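How to Set Up a Folding Table for Board Games and Dice in a Small Apartment

February 13, 2023

15 shares | 2 comments

A lot of people want a place to play games at home but do not have a spare room. A folding table, a sheet of paper and a decent lamp will get you most of the way. This guide goes through how I set one up in a one-bedroom apartment in Drurach, and how I put it away afterward.

What you need

A folding table with a flat, smooth top
A large sheet of plain paper, or a roll you can cut from
Removable tape
A lamp with a shade
A folding screen or panel if the table is in a shared room
One storage box with a lid

My table is the Cusport, the smaller of the two sizes they sell. Any table will do if the legs lock and the top does not flex when you lean on it.

Step 1: Pick the spot

Measure the space with the chairs pulled out, not pushed in. People forget this and end up with one player stuck against a radiator. You need enough room behind each chair for someone to stand up without asking the others to move.

Keep away from doors that open into the room. If there is only one good spot and it is next to a door, put the table there and agree that the door stays shut during play.

Check the floor too. Old floors slope, and dice will find the slope before you do. Put a marble or a pencil on the table once it is up. If it rolls, fold a piece of cardboard under the low leg and try again.

Step 2: Cover the top

I used a felt cloth for years. It is quiet, but it holds crumbs and pet hair, and cards are hard to pick up from it. In January I changed to paper. Cut a sheet large enough for the main play area and tape it at the corners with removable tape. Leave the outer part of the table bare so that drinks have somewhere to go.

Paper has another use. You can write on it. Scores, turn order and small maps can go straight on the sheet, and when the game is over you take a photo or throw it out.

If the paper curls, roll it the other way for a few minutes before taping. Do not put tape along the full length of the edge. It pulls the paper into ripples when the room warms up.

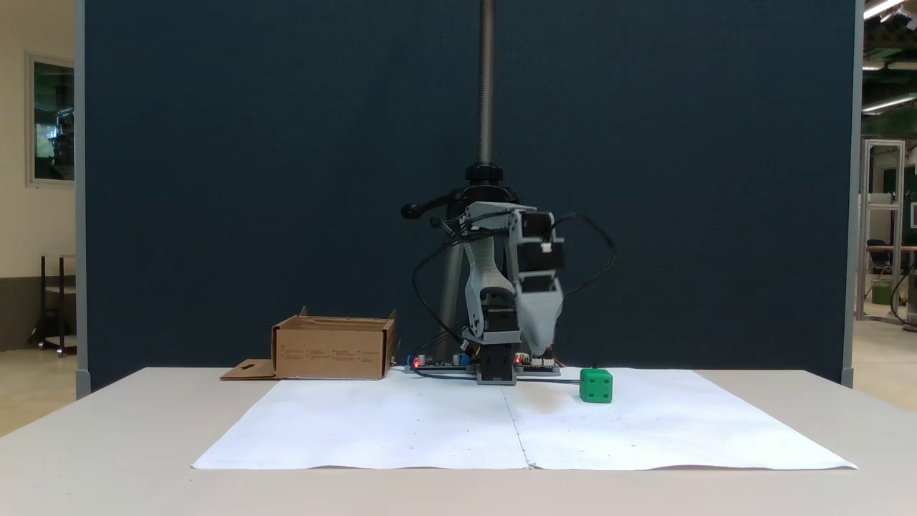 Dice are worth choosing with the table in mind. Small translucent ones look nice in the store and are hard to read from the far side of the table. A solid color with dark dots works much better, and bright green on white paper is about as easy to spot as anything gets. A plain dark panel at the back of the table helps in the same way, because there is no bookshelf or window competing with what is on the table. Size matters less than people think. If you can read the die from your chair without leaning in, it is large enough.

Avoid metal dice on a bare tabletop. They leave dents. If a player insists on them, give that player a tray.

Step 3: Get the light right

Ceiling lights put your own shadow over the board. Use a lamp placed to one side, a little above eye level when you are seated. The shade should hide the bulb from everyone at the table. Sit in each chair once and check.

Glossy boards reflect. If one player is getting glare, move the lamp before you move the player. Usually a shift of 10 inches is enough.

Run the lamp cord along the wall side and tape it down where anyone might walk. A cord crossing between two chairs will get kicked.

Step 4: Decide where the pieces go

Each player should have a small area for cards and tokens, and the bank or supply goes where the person running it can reach it. Use shallow bowls for tokens. Deep cups look tidy, but you have to tip them out every time.

Long games need more planning. We play one called Flurnitz that takes a whole evening and has three decks that all look the same from the back. I put each deck in its own marked box on the paper, drawn in pencil, and we no longer mix them up.

Step 5: Pack up

Put the pieces away first, then the board, then the dice. Count the dice as they go in the bag. Peel the tape slowly toward the middle of the paper so the sheet does not tear and leave strips behind.

Wipe the table with a damp cloth and let it dry before folding. Moisture trapped in the hinge will stain the top over time.

Everything except the table goes in the lidded box. Mine fits under the bed. The table stands behind the bedroom door with its feet on an old towel, which keeps it from scratching the floor.

If the legs stick

Folding legs get stiff after a year or so. Rub a little candle wax on the moving joint and open and close it several times. Do not use cooking oil. It gets gummy and collects dust. If a lock no longer clicks, stop using the table until you have replaced the lock.

2890 views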